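**Norar clear test tube rack, two-row**
Product code 2670 - sold singly

Every rack on the market is "crystal clear" and "lab grade" according to the box it comes in. We have stopped printing either phrase. The Norar is a see-through plastic block on short legs, and we stock it because it does the job at a sensible price. Whether you need it over a wire rack is another matter, and we'd ask you to read to the end before ordering.

The makers say it is "virtually unbreakable". We don't repeat that as a promise. Clear plastic scratches, and this one will scratch if you scrub it with a green pad. Use a soft cloth and washing-up liquid. Norar also claims it can go in a dishwasher, but gives no temperature, so we suggest you wash it by hand until they do. 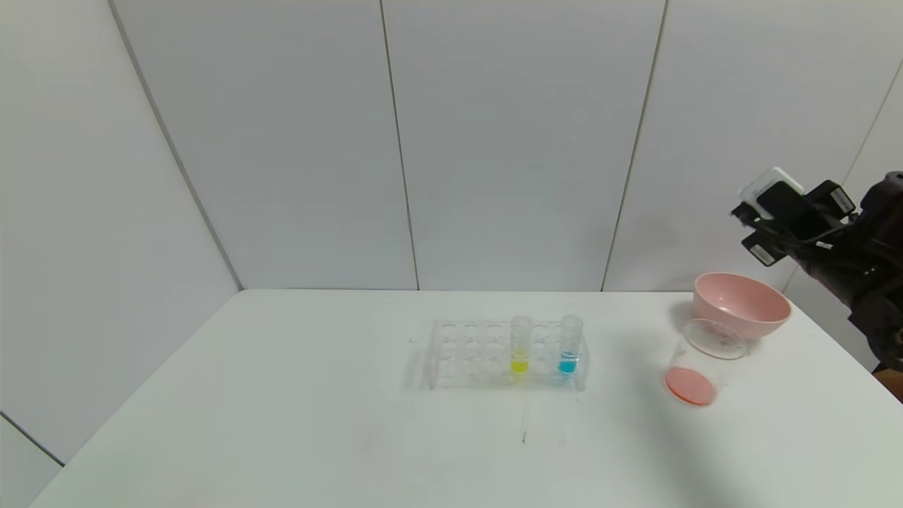

Clear racks earn their keep when you want to compare colours, and that is the one claim on the leaflet we'd put our name to. With a wire rack you are forever lifting tubes out to see what's in them. A small amount of yellow at the bottom of a tube still reads as bright yellow through the block, and a blue a couple of holes further along is easy to tell from it at a glance. On a white table the plastic more or less disappears, for better or worse - the empty holes are harder to spot than they would be in a coloured rack. If you teach younger children, think about that before you buy a classroom's worth.

**What you get**

- One rack, two rows of round holes, legs at each end
- No tubes, stoppers or labels
- A leaflet you can safely recycle

**Will my tubes fit?**

Probably, but measure first. We get more returns over tube width than over anything else. Tubes should drop in without pushing and stand with their rims above the top of the rack so you can get hold of them. If yours are the fat sort sold with sweets in, look at the Vavdale wire rack, which costs less and is more forgiving.

**Compared with the Draleleo**

The Draleleo rack is dearer and comes in a nicer box. We had both on the bench and could find no difference that would matter to a school or a kitchen-table chemist. Buy it if you like the box.

**Stock and delivery**

275 in the warehouse as of 26th October. The next delivery is due in November, though Norar's dates have slipped before. Returns go to the Harasym counter, unused and in the original bag.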